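2024-03-18, Prerndale sink task, teleop collection in sim

Continuing the pan-to-sink set. Target for this block is 400 accepted episodes. Count at start of session 151. Everything collected with the hand controller; the leader arm is still apart on the bench waiting for a wrist encoder.

Changes before starting:

- Controller translation scale down from 1.0 to 0.6. Rotation left at 1.0.
- Clutch moved from trigger to side button. Trigger is now grip only.
- Episode start pose randomized in yaw as well as x/y.
- Log rate unchanged. Commanded and measured joint positions both written, since the Unex loader wants both and drops the episode silently if one is missing.

First dozen episodes thrown out. With the scale reduced I was clutching three or four times per carry, and each re-engage put a small step in the commanded pose. The step is barely visible in the viewer but obvious in the joint velocity plot, mostly joint 5. Added a 0.2 s blend on re-engage. Step gone in the plots after that. Rupert Gasser should look at the blend code before it goes into the shared branch, as I wrote it directly in the input callback and it probably belongs in the filter.

The carry itself is fine. Trouble is the last part, over the sink. The pan is long once the handle is counted, and the faucet stands at the back where the pan wants to swing. Approaching from the right and high works best: lift, bring the pan across above the basins, then rotate, then lower. If I rotate during the crossing the rim goes into the faucet about one time in three. Tilting early also runs joint 6 up close to its limit, and the solver then picks a different elbow position halfway down, which looks awful and would be a bad thing to teach.
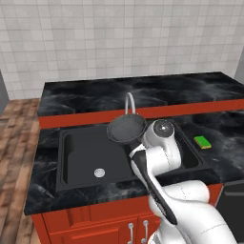 *Pan over the sink, tilted, handle toward the arm. Faucet behind.*

From this pose the useful motion is left and forward before any lowering. The larger basin is the target. The small one does not count as success even if the pan comes to rest on it, and the checker needs to say so explicitly; at present it tests only for pan center inside the outer sink bounds. Episode 163 passed that way and I removed it by hand.

Contact notes. Pan on basin floor is stable if released below 2 cm. Above that it bounces and sometimes rocks on the rim for a second or more, and the episode timer runs out before the velocity check clears. Raised the timer. Did not touch restitution, as the same pan asset is used in the Plendalstead stove task and I don't want to change it under them.

Handle slip: grip force at default lets the handle rotate in the grasp when the pan is tilted and moving. Gripping further along the handle makes it worse. Gripping closer to the pan body helps but makes the faucet clearance worse. Settled on a grasp near the middle and slow rotation. Tried the higher friction pads from the Aigner config for five episodes and the slip went away, but then the release was sticky and the pan came back up with the fingers. Reverted. Those five are tagged `pads_hi` and should be left out of training.

Operator remarks, for whoever takes the next block:

- Use the second camera view for depth over the basins. The front view makes the pan look lower than it is.
- Don't correct the pan with the rotation and translation together. Do one, pause, do the other. The pauses are short enough that the trimmer leaves them alone.
- If the elbow flips, abort. Do not try to recover and keep it. We want recoveries from a missed placement but not from solver flips.
- The sponge is a free body. Keep the elbow away from it.

Replay check: picked 20 accepted episodes and replayed the commanded actions open loop from the stored initial state. 18 end with the pan in the basin. The 2 failures both contain a clutch re-engage during descent, so I suspect the blended command is being logged before the blend and not after. Needs checking before any more are collected. If that is right, the fix is one line, but the episodes already recorded with the blend have to be regenerated from the raw controller stream. The raw stream was on, so nothing is lost.

Stopped there. No training run tonight. Seed for the next block is 729, set in the config already, don't reuse the old one.

Open:

- [ ] log order, blend vs. write
- [ ] success check, large basin only
- [ ] wrist encoder for leader arm
- [ ] ask Rupert about elbow preference term in the solver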